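The Weltevley Community Meals program delivers hot lunches to people who cannot easily leave home. Its route coordinator has held the job for seven years and works from a small office behind the kitchen on Davis Street.

"When I started we had two drivers and one list," the coordinator said. "If a driver got sick, I took the car out myself."

The program now covers the town and, since November, the farms out toward Bosby. Adding that stretch meant moving the first pickup to 10:15 a.m.

"People out there had been asking for a long time. The hold-up was mileage. We pay drivers for gas, and those are long roads."
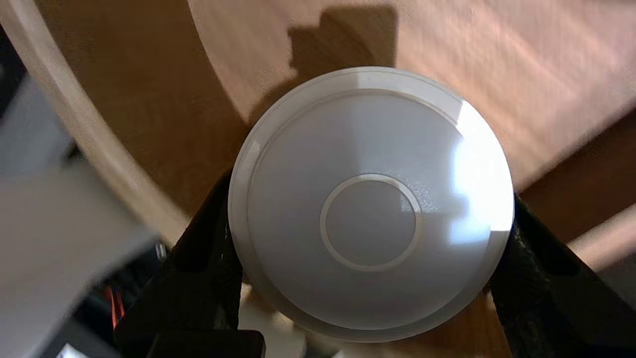

A round, off-white plastic piece with a raised rim.

A grant from the Chiang Family Fund pays for the Bosby route for two years. What comes after that has not been settled. The coordinator would like the county to pick up part of the cost.

New clients can sign up by phone, and a doctor's note is not required. There are 50 places on the daily list, with a short waiting list for low-sodium meals.

"Call anyway, even if you only need us for a couple of weeks after surgery," the coordinator said. "Spots open up all the time."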